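Tarness Household Waste Sorting Records: data card

Version 3. Maintained by the Ivetti Centre for Municipal Waste Studies.

This data card accompanies the sorting records collected in the Tarness district. It sets out what the records contain, how they were gathered and the conditions on which they may be used.
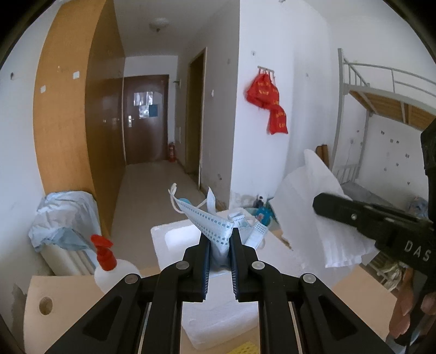
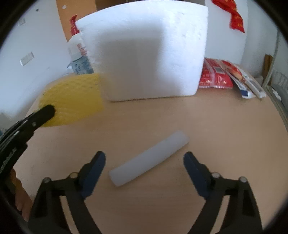
Light mixed items. First picture: disposable face masks (code M4). Second picture: white foam tube (code F2) and yellow mesh pad (code T1).

Summary

The dataset holds 1,949 records. Each record gives the weight and category of one class of material found in one household's residual waste over a single collection round. A total of 221 households took part, drawn from the town of Tarness and the outlying parish of Astach. Glass, garden waste and food waste are collected separately in the district and are recorded only where they were found in the residual bin.

Files

records.csv: one row per household, round and category
households.csv: dwelling type, number of residents (banded) and collection route
categories.csv: the 53 category codes with definitions
changes.txt: corrections made between versions

Fields in records.csv

household_id: a random code, not linked to the address list
round: collection round, numbered from 1
category: code as given in categories.csv
weight_g: net weight in grams, after deduction of the tray
wet: Y where the material was visibly wet on sorting, otherwise N
sorter: code of the sorting team, A to D

Collection

Bins were collected on the normal routes between March and July and taken to the Frerichs transfer station, where sorting began at 7 am. Material was sorted by hand on open trays and weighed on scales checked at the start of each shift. Items made of more than one material were assigned to the category of the heaviest part. Bagged textiles were opened and weighed without the bag.

Known limitations

Flats are under-represented. Only 77 of the participating households live in shared buildings, and communal bins could not be attributed to a single dwelling.
Weights below 5 g are entered as 5. Users who add up light categories should expect a small overestimate.
Team C applied the earlier definition of code P7 (coated card) during rounds 1 and 2. These rows have not been recoded.
Route 6 was not collected in round 4 owing to road works at Astach bridge.

Privacy

Written consent was obtained from every household. Letters, labels and prescriptions were removed before sorting and destroyed unread. The banding of residents must not be reversed by combination with other sources.

Licence and citation

The records may be used for research and teaching, with acknowledgement. Commercial use requires written permission from the Centre. Please cite as: Ivetti Centre for Municipal Waste Studies, Tarness Household Waste Sorting Records, version 3.

Errors should be reported to the data desk, quoting the household_id and round.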